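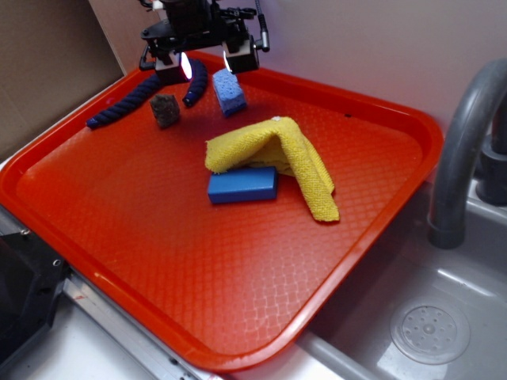

I put the Saltell 219 chain cleaner together for club racers, the ones who ride home from a track weekend with grit in every link and work on Monday morning. It's a clip-on brush box with a bottle of our own degreaser, and it fits most road and race chains from 8 speed up. Everything else you need is ordinary kitchen stuff: a plastic tray with a raised rim, a light blue sponge, a scouring pad for the chainring teeth. Put the bike on the stand, clip the box over the lower run of chain and turn the cranks backward for a minute or so. Wipe, rinse, wipe again!

I ran mine all last season on the Oldale circuit races (and one very muddy day at Jimden that wasn't supposed to be muddy) and I'm still on the first set of brushes. Tomoyo Aoki borrowed one for the stage race and I had to ask for it back twice.

What you get: brush box, spare brushes, 249 ml bottle of degreaser, a hook for the garage wall. The bottle does up to 8 cleans - fewer if you pour like I do. Carbon belt drives, sorry, no.

Refill bottles are listed under part 862. The wider box for track chains comes back in stock in June.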